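Flandine Kitchen Care Project
Final Report, Home and Consumer Studies
Submitted May 11, 2020

1. Purpose

The purpose of this project was to write and test a short cleaning routine for the outside of a stovetop kettle. The course asked each group to choose one household object that is used every day and cleaned less often than it should be. Our group selected the kettle after a survey of households in Cludville, in which 63 percent of those who answered reported that they wiped the outside of the kettle only when guests were expected.

2. Setting and Materials

All work was carried out at the kitchen counter of the Flandine practice apartment. The counter is white and the wall behind it is tiled in gray, which made it easy to keep the work area free of other objects. Materials were limited to the kettle, a blue cloth and a plastic measuring pitcher. The pitcher was used to measure 700 milliliters of water for the cleaning solution, with a small amount of Juška dish soap added in the sink. The pitcher was then returned to the back of the counter.

3. Holding the Kettle

The first draft of the routine gave no instruction on how the kettle should be held. Test readers pushed it across the counter as they wiped, and the cloth skipped over the curve of the body. The revised draft therefore assigns a task to each hand. The right hand takes the handle from above and keeps the kettle in place, and the left hand works the cloth against the side. Left-handed readers may reverse this.

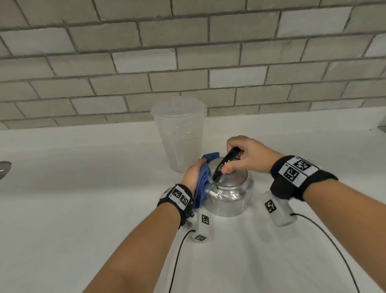 One reader of the second draft asked whether the kettle should be emptied before it is wiped, as the added weight of the water would help to keep it still. The group considered the point and decided against it. A full kettle is steadier, but it may spill from the spout when it is turned. The routine now states that the kettle must be empty and fully cool.

4. Wiping the Body and Spout

Wiping begins high on the side and moves down toward the counter. The cloth is kept bunched in the palm with the fingers spread over it, so that pressure is even across the rounded surface. A flat, folded cloth was also tested. It worked well on the lid but left streaks on the body – mostly near the base, where the curve is tightest.

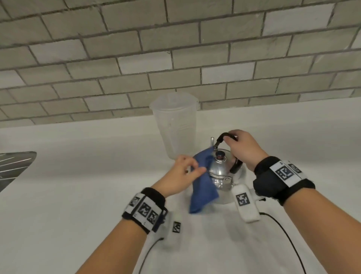
Figure 2. Wiping the side of the kettle while the handle is held from above.

The handle fittings took longer than expected. Soap collects where the handle joins the body, and two passes were needed, the second with plain water. The Disumano care booklet consulted in the school library did not cover handle fittings, and the group wrote that step from its own trials.

The area just under the spout was the part most often missed. It is best reached by gathering the cloth into a thick fold and pressing upward, with the other hand still on the handle. Readers who let go of the handle at this stage tended to tip the kettle. A sentence was added to the routine to prevent this.

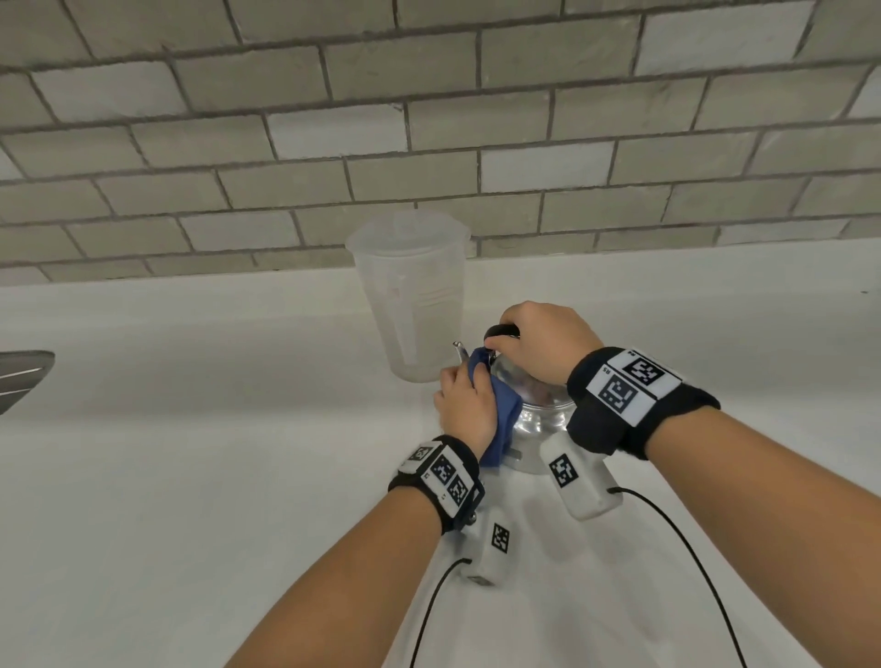
5. Results and Recommendations

The final routine fits on one side of a printed card and was completed without questions by the last group of readers. The group recommends that the card be kept near the stove and that the cloth be washed separately from towels used for drying dishes. Drying the kettle was left outside the scope of the project – a later group may wish to compare air drying with a second cloth.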